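Benavides House: Guest and Family Bedrooms
Photo Gallery

Posted Dec 9, 2020

The Benavides House residence provides furnished rooms for families staying in the city for medical care, study or relocation. The gallery presents the bedrooms and the linens supplied with them. Bedding is issued by the Housekeeping Office under the direction of Bujar Ionescu, and families are welcome to add items of their own.

The residence has 96 bedrooms on 4 floors. Each room is assigned a full set of linens on arrival, and replacement sets are available at the front desk at any hour.

Rovley Wing
Rooms in this wing are intended for longer stays. Residents make their own beds and may request fresh sheets once a week. Used linens should be placed in the hallway bins before noon.

Cison Wing
Family rooms are located here, close to the shared kitchen and the play area. Children often bring a favorite blanket or pillow from home, and staff do not remove personal bedding when rooms are serviced.

Room 209, Cison Wing
A patterned fitted sheet in pale beige-grey, with satin-finish pillows at the head of the bed, a striped bolster, and a pink children's blanket with bears and wrapped candies.

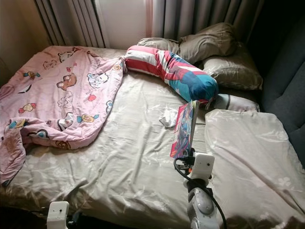 Personal blankets and pillows may be washed in the laundry room on the ground floor. Items should be marked with the room number before they are left with staff. The Housekeeping Office cannot accept feather-filled pillows or anything labeled for dry cleaning only.

Rekent Annex
The annex will reopen to families in March, following the replacement of mattresses and window coverings. Photographs will be added to the gallery at that time.

Requests for extra bedding: Housekeeping Office, extension 366.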